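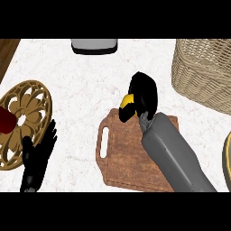
Nendari, April 2022

Section 4: Caring for a Marble Countertop

Read this section before you use the counter for the first time. It applies to polished and honed marble fitted by Clatard. Granite and tile are covered in Section 5.

Sealing the counter

1. Clear the whole surface, including anything kept against the wall.
2. Wipe it down with warm water and a few drops of dish soap. Rinse with a clean cloth and dry it.
3. Leave the stone to dry overnight.
4. Open a window. Pour a small pool of Rinaldi stone sealer onto the marble and spread it with a lint-free cloth, one arm's length at a time.
5. Wait 10 minutes, then wipe off whatever has not soaked in. Sealer left to dry on top turns cloudy.
6. Keep the counter clear for 24 hours.

Note: Part number 306 is the sealer for light marble. Part number 268 is for dark stone and will tint a white counter.

Daily use

1. Cut lemons and other sour fruit on a wooden board, and wipe up any juice right away.
2. Put hot pans on a trivet.
3. Clean with dish soap and water only.

Caution: Lemon juice, vinegar, wine and tomato leave dull spots on marble. These are called etch marks. Sealer slows down stains but does not prevent etching.

Caution: Do not use bathroom cleaner, bleach or scouring powder on any stone surface.

Checking the seal

Drip a spoonful of water onto the counter near the sink and look again after 15 minutes. If the stone has darkened under the water, repeat the sealing steps once it has dried out. Most kitchens need this once a year. We suggest September, before the windows stay shut for the winter.

Removing an oil stain

1. Mix baking soda and water to a thick paste.
2. Cover the stain and tape plastic wrap over it.
3. Leave for 24 hours, then lift off the paste with a plastic scraper and rinse.
4. Repeat if a shadow remains.

For chips, cracks or deep etching, call Sheila Staniforth in the service office, extension 169. Have your order number ready.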